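Tips for Collecting Practice Runs on a Tabletop Two-Arm Setup

Workshop notes from the Fikisstead shop, by Tamsin Tillman

We've been at this since October and I still get a kick out of it every single morning. If you've got a pair of small arms on a bench and you want them to learn to pick up, sort and stack bits of wood, you need examples, and you need plenty of them. Ours come from people driving the arms by hand, one short run at a time, first in the simulator and then on the bench out back. We have over 3,000 saved so far. Plenty of those are bad, and the tips below come mostly from the bad ones.

Start in the simulator

I know, the real bench is more fun! But you can reset a simulated table with one key, and a real one takes a broom. Build the sim table to match your bench as closely as you can stand. Same height, same rail positions, same spacing between the arm bases. Dwayne Abernathy built ours over a couple of long evenings and he measured the real thing with a steel rule, then measured it again after I bumped it.

Put the shop clutter in too. A perfectly clean background looks lovely and teaches your system that the world is a clean background.

Scatter the pieces badly

Everybody lays parts out neatly when they start. I did it for weeks. Blocks parallel to the edge, sticks in a tidy row, small stuff off to one side where it wouldn't get in the way. The arms got very good at tidy rows and were helpless with anything else.

Let the software drop the pieces for you, or close your eyes and toss them. You want bars lying across each other, a block half under a wrist, flat pieces near the rails where the fingers have to come in at a funny angle. If a layout makes you groan, save it. Those are the good ones.

Mix the sizes

A thick block forgives almost anything. A thin stick does not, and a flat square is worse still, because the fingers want to skate right over the top of it. We keep all three on the table together now. If you only practice the easy grab you end up with a system that goes for the easy grab every time and leaves the rest sitting there.

Colors: we use a few plain ones and swap which shape gets which color every so often. Ours once decided that red meant "pick me up first" (it had never seen a run where red went last).

Keep runs short

Ours are 40 seconds at the longest. Past that, people drift. They start fixing small mistakes with bigger mistakes, and you get a long wandering run with one good grab buried in the middle. If the job takes longer than that, cut it into two jobs and give each one a plain name. "Clear long bar" and "square to corner" are ours, and they've held up fine.

Pause before you close the fingers

This one made the biggest difference for us and it costs nothing. Come in over the piece, stop for a beat, then close. Amos Zamora learned it running a crane and he drives the arms the same way, slow on the way down, dead still, then grip. His runs are beautiful. Mine used to be all swoop, and the system picked up my swoop and knocked blocks everywhere.

Don't go so slow that you hang there for ages, though. Long idle stretches teach idling. Trim them off the front and back of every run before you file it.

Keep your mistakes if you recover

Dropped a block, went back, got it? Keep that! Label it as a recovery and put it with the rest. Dropped a block and shoved it off the table in a temper? Into the trash, and go get a glass of water.

We sort into three bins: clean, recovered, tossed. I tried finer grades for a while and we spent more time arguing about grades than driving.

Let both arms work

With two arms facing each other it's very easy to do everything with your strong hand and leave the other one parked. Check your runs for this. I found a stretch of 13 in a row where the left arm did nothing at all, and every one of them was mine. Now I start each session with the left arm only, then right only, then both together — and the both-together runs come out much better for the warm-up.

For passing a piece across, agree on a spot. Ours is a little past the middle, on the side away from the driver. Pick yours and stick with it until the system has it down, then start moving it.

Swap drivers

One driver gives you one set of habits. Latrice Castellanos is left-handed and comes at everything from the opposite side to me, and the week we added her runs the whole thing loosened up. My aunt Loretta had a turn as well and turned out to be a natural with the thin sticks. She puts it down to quilting.

Write the driver's initials on every run. You'll want them later when something odd shows up and you need to know whose odd it is.

Check lighting and shadows

In the sim, move the light around between batches. We had ours fixed in one place for the first 14 batches and the system was leaning on shadows to judge how high the fingers were. Change the angle, change the brightness, throw in a few where the shadows fall right over the small pieces. On the real bench we do it the cheap way, with a clamp lamp and the window blind.

Tools we like

We log runs in Minder, which is plain and quick. The hand controllers are the older Pruitt pair, and a dab of grip tape on the thumb side helps a lot. Zonis does our playback, and I'd say watch at least a few runs at double speed before you quit for the day. Jerky driving jumps right out at you when it's sped up.

Next time I'll go through naming and folders, and how we fixed the great mix-up of squares and corners.

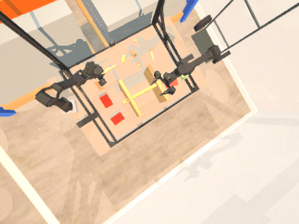

5 min read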